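Drummond Community Help
Home and Hobby > Tables and Workbenches

White table top keeps getting scratched, what should I put on it?
Posted by skivska_mom, January 26, 2026

We have a plain white table that gets used for everything, from kids' building bricks to small repairs. I bought it in July and the top already has scratches and a gray smear that soap won't lift. Heavy things get dragged across it a lot. I don't want a tablecloth – it slides. The table is 181 cm long. Is there a cover that stays put, or should I refinish it?
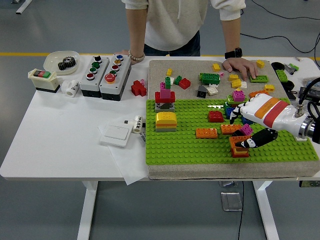
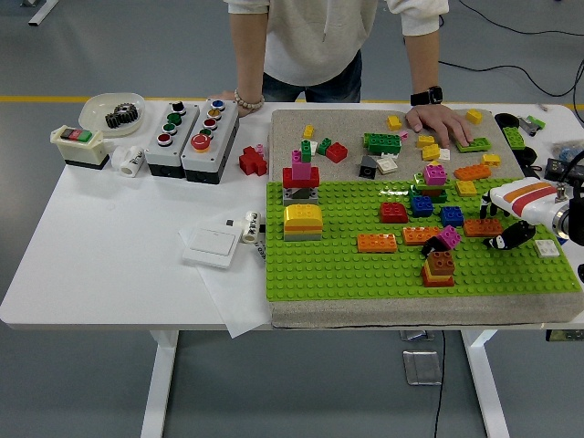 White table tops in use, bricks in the first photo and gears in the second.

benchrat13
Get a clear vinyl mat, 2 mm or thicker. Measure the top twice and order it 4 cm oversize, then trim it with a utility knife and a metal ruler. Unroll it the day before so it lies flat. Mine cost 20 dollars at Badero and has stayed put without tape. Clean the table first or you trap grit under the mat, and that scratches worse than anything on top.
For the gray smear try baking soda and a damp cloth. It may be metal rubbed off on the surface and not a scratch at all.

oldporch
just put felt pads under the heavy stuff

Bruvano_Dan
Felt pads are fine for lamps but they pick up sand and then you are sanding the table. I would go with the mat. Don't refinish until you know what the top is made of – paint sticks badly to melamine unless you prime it. Look at the underside near a screw hole, you can usually tell from there. And lift the heavy pieces, don't slide them, even with a mat down.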